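Thread: Offenes Regal neu sortiert. Weiße Fächer, Kleinkram, ein paar Notizen zu Maßen und Reihenfolge. (1/13)

Ausgangslage: Die Fächer sind flach und hell, alles darin steht sofort im Blick. Für Bücher taugt das Regal wenig. Für Tassen, kleine Schachteln und Modellautos passt es, sofern man pro Fach eine Obergrenze festlegt. (2/13)

Meine Obergrenze steht in einer Tabelle. Die Tabelle heißt Ponimon, weil die erste Datei so hieß und ich Dateinamen ungern ändere. Spalten: Fach, Gegenstand, Standfläche, Höhe, Ausrichtung. Stand heute 1,148 Einträge für die ganze Wohnung (Komma als Tausendertrenner, die Tabelle läuft auf englischem Gebietsschema). (3/13)

Ausrichtung ist die Spalte, nach der am häufigsten gefragt wird. Gemeint ist, welche Seite nach vorn zeigt. Bei Schachteln egal. Bei Tassen zählt der Henkel, bei Spielzeugautos die Frage Front oder Heck. (4/13)

Bei dem grünen Auto habe ich mich für Heck nach vorn entschieden. Das Dach ist rundlich, die dunkle Heckscheibe sitzt mittig, und an den hinteren Kotflügeln erkennt man die Form am besten.
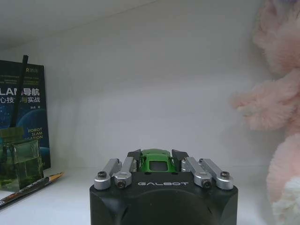

Der Lack glänzt stark. Auf weißem Grund reicht deshalb ein einziges farbiges Stück pro Fach, ein zweites direkt daneben macht das Ganze unruhig. Zwei grüne Autos im selben Fach habe ich getestet und nach einem Abend verworfen. (5/13)

Abstand zur Vorderkante: 2 cm. Weniger ist beim Staubwischen lästig, bei mehr verschwindet ein kleines Auto optisch nach hinten. Ich messe mit einem Holzklotz, den ich auf das Maß gesägt habe — schneller als ein Lineal und ohne Ablesefehler. (6/13)

Zur Tasse. Weiße Keramik, leicht konisch, flacher weißer Deckel, der am Rand etwas übersteht. In der Tabelle muss daher der Durchmesser des Deckels stehen, sonst plant man zu eng und stößt beim Herausnehmen an den Nachbarn. (7/13)

Der Deckel hat eine Aussparung für den Löffel. Praktisch, kostet aber Platz: Der Löffelstiel ragt schräg heraus und braucht Luft nach oben und zur Seite. Ich trage Tasse und Löffel als einen Gegenstand ein, mit der Gesamthöhe. Zwei getrennte Einträge ergeben Maße, die im Fach so nie vorkommen. (8/13)

Henkel nach links. Ich greife mit der linken Hand, die rechte hält meistens schon die Kanne. Wer rechts greift, spiegelt die Anordnung einfach. Löffel und Henkel sollten auf derselben Seite liegen, dann bleibt die andere Seite der Tasse frei für Nachbarn. (9/13)

Reihenfolge in der Tiefe: Kleines vorn, die Tasse dahinter, Flaches ganz hinten. Die weiße Schachtel liegt auf ihrer langen Seite nahe der Rückwand. Stehend wäre sie höher und würde bei jedem zweiten Griff umfallen. (10/13)

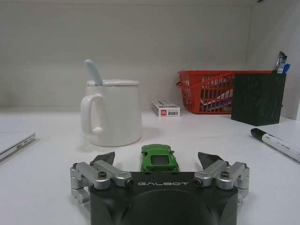 Grünes Auto vorn, dahinter die Deckeltasse mit hellblauem Löffel, hinten die kleine weiße Schachtel.

Zwischenfrage per Nachricht: ob Weiß auf Weiß nicht untergeht. Teilweise. Die Tasse wirft einen weichen grauen Schatten, das genügt mir als Kontrast. Die Schachtel ist schwerer zu sehen. Sie wird selten gebraucht, insofern kein Problem. Ein farbiger Klebepunkt wäre möglich, hinterlässt auf unbeschichteter Pappe aber Reste. (11/13)

Zum Reinigen nehme ich die Sachen von vorn nach hinten heraus und stelle sie in umgekehrter Folge zurück. Mit einem leicht feuchten Mikrofasertuch bin ich in 20 Minuten durch das ganze Regal. Glänzender Lack bekommt ein trockenes Tuch, bei Keramik ist es gleichgültig. Scheuermilch hat auf weißen Böden nichts verloren, die matten Stellen gehen nicht mehr weg. (12/13)

Offen ist noch das unterste Fach. Dort liegen derzeit Kabel, zwei Rollen Klebeband und eine Dose Schrauben. Geplant sind dafür Einsätze aus Pappe, Zuschnitt nach der Spalte Standfläche plus 13 mm Zugabe pro Seite. Für die Schrauben suche ich etwas mit dicht schließendem Deckel — die jetzige Dose springt auf, sobald man sie kippt. Maße folgen, wenn der erste Einsatz geklebt ist. (13/13)

Nachtrag, da mehrfach gefragt: Die Tabelle gebe ich gern als leere Vorlage weiter. Es sind keine Makros drin, die Spalte Höhe rechnet in Millimetern.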